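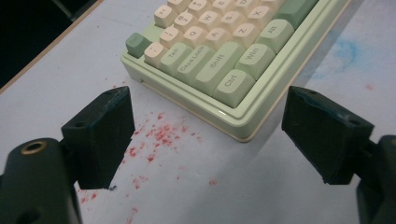

Section 4. Settling In: Placement, First Connection and Keycap Care

By now the Baysal should be out of its box and the box should be somewhere you will forget about until you need it for a return. Put the keyboard on a flat, hard surface and leave it at whatever angle you like while you work through this section. Nothing in the steps below requires it to be square to the desk. The two-tone set puts sage green on Esc, Tab, Caps Lock, Shift, Ctrl, Win and Alt, with cream on the letters, and we will refer to keys by color wherever that saves you squinting at the legends, which are printed small.

4.1 Placing the keyboard

1. Wipe the desk. Crumbs under a foot will make the board rock, and you will blame the board.

2. Set the keyboard down and press on each corner of the case in turn. If a corner dips, turn the board a little and try again. If it dips everywhere you go, see 4.5.

3. Fold out the rear feet if you want the tilt. Both feet or neither, please.

4. Leave a hand's width between the front rim and the edge of the desk. The rim is raised and rounded, and your wrists will find it either pleasant or annoying within a day. The Plandard wrist rest is sold separately, as wrist rests always are.

Note: The case has a glossy coat. It shows fingerprints under a desk lamp and forgives them in daylight. Use a soft dry cloth. Kitchen spray will take the shine off in patches, and we have seen the patches.

4.2 First connection

1. Plug the cable into the keyboard first, then into the computer. The plug should go in without force. If you are using force, it is the wrong socket.

2. Wait for the computer to notice. This can take a moment on older machines, and pressing things will not hurry it.

3. Open a blank document and press every letter key once. You are looking for letters that fail to appear or that appear twice.

4. Press Caps Lock twice. You should end up where you started.

5. Install Tellinus if you want to reassign keys. If you don't, skip it. The keyboard types perfectly well without software, a feature we have never managed to get onto the box.

Caution: Do not reassign Esc until you have finished setting up Tellinus. Esc is how you back out of the Tellinus menus. Support case 341 was a customer who moved Esc first, and it was a long call.

4.3 Removing and refitting keycaps

You will want to do this sooner or later, whether for cleaning or because you have bought the Flakport accent set and can't leave it in the drawer.

1. Unplug the keyboard. Skip this and you will type several hundred characters into whatever window is open, quite possibly a message to your boss.

2. Take a photo of the layout with your phone. Everyone believes they know where the keys go.

3. Start with a letter key near the left side. Q and W are easy to reach and easy to put back. Hook the wire puller under two opposite corners and pull straight up.

4. Work along one row at a time and lay the caps out in order on a towel. A bowl is tempting and will cost you an evening.

5. Leave the long Shift key for last. It is held by a stabilizer as well as the switch, so lift it evenly from both ends.

6. To refit, line up the cap with the stem and press down until it seats. Check each one from the side. A cap that sits higher than its neighbors is not fully down. 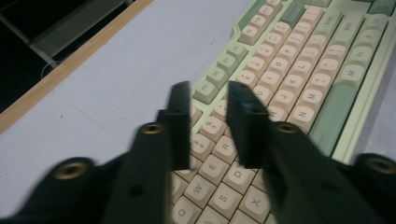
4.4 Cleaning between the keys

1. Turn the board upside down over a wastebasket and tap the back. Do not look too closely at what comes out.

2. Brush between the switches with a dry, soft brush, working toward the nearest edge.

3. Wash loose keycaps in warm water with a drop of dish soap. Let them dry overnight, legends up.

Caution: Only the caps get washed. The rest of the keyboard has no opinion of water except a final one.

4.5 If something is off

Board rocks on every surface: one rear foot is probably half open. Push it fully in or fully out.

A key types twice: remove the cap, brush the switch, refit. If it persists, quote error 646 when you write to us and we will know what you mean.

Shift feels mushy: it is clipped onto the switch but missing its stabilizer. Repeat 4.3, step 5, with more patience.

Revised 21 May 2020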